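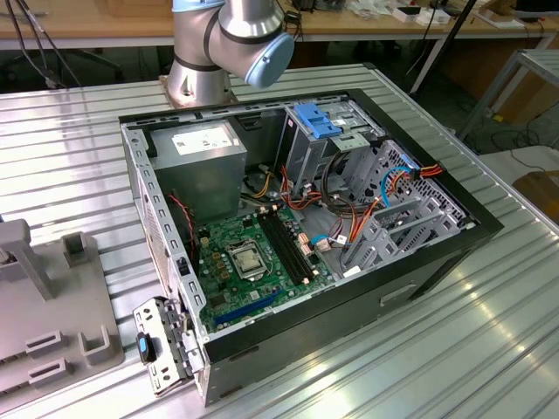
Notre atelier de réparation informatique a repris dans la maison associative de Dasside, et je voudrais raconter dans cette lettre comment nous travaillons, car plusieurs membres m'ont posé la question. La première étape est toujours la même : on couche la tour sur le côté, on retire le panneau latéral et on regarde avant de toucher. Dans un boîtier ouvert comme celui-là, avec l'alimentation argentée en haut à gauche et la carte mère verte juste après, on voit vite par où passent les câbles. Les fils orange, rouges, jaunes et noirs traversent le milieu, et le câble SATA bleu part vers la droite. Je demande à chacun de suivre un câble avec les yeux, d'un bout à l'autre, et de me dire où il arrive. C'est un exercice simple, mais après cela on a moins peur.

Je m'appelle Mwajuma Mohamedi et je m'occupe de l'atelier avec Esther Mosoti. Le français n'est pas ma première langue, alors je demande pardon pour les tournures un peu raides. Le vocabulaire des ordinateurs, je l'ai appris en anglais, puis j'ai dû tout réapprendre : le processeur, la barrette de mémoire, la nappe, le bloc d'alimentation. Esther me corrige encore quand je dis « le boîte ».

Ce que nous faisons des tours

Les ordinateurs que nous recevons viennent surtout du bureau Viklund, qui renouvelle son matériel, et de quelques familles de Plulville. Ce sont des machines de bureau, assez lourdes, souvent laissées plusieurs années dans un placard. Nous les trions en trois groupes : celles qui démarrent et qu'il suffit de nettoyer, celles qui demandent une pièce, et celles que nous démontons pour garder les pièces utiles. Le troisième groupe est le plus grand, mais il nourrit le deuxième.

Pour le démontage, nous suivons un ordre fixe. On débranche le cordon secteur, on appuie une fois sur le bouton de marche et on attend un peu. Ensuite on touche une partie métallique du châssis pour se décharger. On enlève les disques, puis les câbles de données, puis les câbles d'alimentation. La mémoire vient après, et le processeur en dernier, seulement si Esther ou moi sommes à côté. Le bloc d'alimentation peut être dévissé et sorti, mais on ne l'ouvre jamais, même si on est curieux, même s'il est débranché depuis longtemps. Il y a dedans des condensateurs qui peuvent garder une charge dangereuse.

Les vis sont notre grand souci. Celles du disque et celles du boîtier se ressemblent, et une mauvaise vis forcée abîme le filetage. Nous avons acheté des petites boîtes avec couvercle, et je vous prie de les utiliser – une boîte par machine, avec le numéro de la machine écrit sur le couvercle. La dernière fois, j'ai passé la fin de la séance à quatre pattes sous la table avec un aimant.

Les baies et les loquets

Beaucoup de participants arrivent avec un tournevis à la main et veulent dévisser tout de suite. Sur les tours de bureau, une bonne partie tient sans vis. Les pièces en plastique de couleur, souvent bleues ou vertes selon le fabricant, sont très souvent des loquets que l'on presse ou que l'on fait glisser. Si une pièce résiste, il faut chercher le loquet avant de tirer. J'ai vu des guides de baie se casser net parce qu'on tirait de travers, et ces guides ne se trouvent presque plus à l'achat.

Un conseil aussi pour les câbles SATA : certains connecteurs ont une petite languette de métal. On appuie dessus et on tire sur la fiche, pas sur le câble. Quand le câble a été plié trop fort, mettez-le dans le bac des pièces à vérifier. Un câble fatigué donne des pannes qui vont et viennent, et on perd deux soirées à accuser le disque.

La poussière

On nettoie avec un pinceau doux et une soufflette, près de la fenêtre ouverte. Il faut bloquer le ventilateur avec un doigt ou un bâtonnet pendant que l'on souffle, sinon il tourne trop vite et le roulement souffre. L'aspirateur de la maison reste dans son armoire, s'il vous plaît. Pour la pâte thermique, on retire l'ancienne avec un chiffon qui ne perd pas ses fibres et un peu d'alcool isopropylique, puis on remet une petite quantité au centre du processeur. Petite veut dire petite – un grain de riz, pas une noisette.

Ce que nous cherchons

La quincaillerie Flurwood nous a fait une remise sur les tournevis, et nous la remercions beaucoup. Il nous manque encore des choses simples :

des barrettes de mémoire pour ordinateur de bureau, même petites
des disques SSD d'occasion en bon état
des cordons secteur avec terre
un bracelet antistatique pour gaucher, ou au moins un câble plus long
des claviers AZERTY en USB

Nous ne prenons plus les imprimantes ni les écrans à tube. Pour les disques durs, dites-nous si vous voulez récupérer vos fichiers avant l'effacement. Après, ce n'est plus possible.

La prochaine série de séances commence en février. Nous prenons 8 personnes par séance, à partir de 14 ans, et la participation est de 3 euros pour les consommables. Si vous venez avec votre propre machine, apportez aussi le cordon et le mot de passe de la session, car on oublie toujours l'un des deux. Les inscriptions se font auprès d'Esther, à l'accueil, ou en répondant à cette lettre.

Lettre des membres > Ateliers > Réparation informatique

Dernière mise à jour : 2024-12-22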